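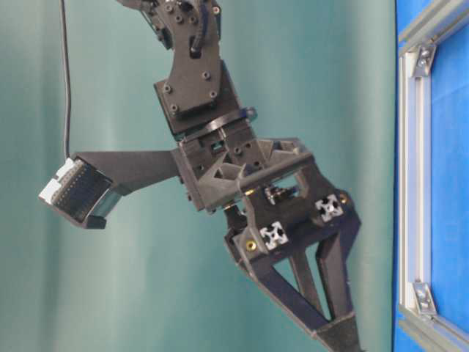
Page last changed: December

Backdrops – Frequently Asked Questions

What sizes do Gelgate backdrops come in?
Every backdrop is 300 cm wide. You can choose a drop of 200 cm or 357 cm. The longer one is meant for high ceilings, or for running the cloth out across the floor. We don't cut custom sizes.

How many colors are there?
There are 13. The teal-green is in the greens section of the color list, along with moss and bottle. Colors look different from one screen to the next, so order a swatch card before you buy. The price of the card comes off your first order.

Can I hang it flat, with no folds?
Yes. Clip both sides to the stands and pull until the cloth is tight. If you like soft vertical folds, as in the picture at the top, push the clips closer together along the bar. Allow extra width for this – a backdrop hung with folds covers less wall.

Why is one side darker than the other in my pictures?
That is usually the lighting. In our picture the teal-green is lighter near the middle and darker toward the left. For a more even color, use a light on each side and keep both at the same height.

How do I get the creases out?
Hang it overnight first. Sharp creases from the packaging may need a steamer, held a few inches from the back of the cloth. Don't use a hot iron on the dark colors.

Can it go in the washing machine?
Cold water, gentle cycle, by itself. No bleach. Line dry. Expect a little shrinkage on the first wash.

Will it fit my Plarno stand?
It fits the Plarno crossbar and any other bar that goes through a two-inch pocket. The older Ferkow bars are too thick for the pocket, so use clips with those.

Do you sell the stands?
No, only backdrops, clips and storage bags.

Can I return a backdrop?
You have 30 days if it hasn't been washed or cut. Fold it and put it back in its bag. Swatch cards can't be returned.

My color is out of stock. When will it be back?
Most colors are restocked every other month. Use the email form on the color's own page and we'll write when it comes in.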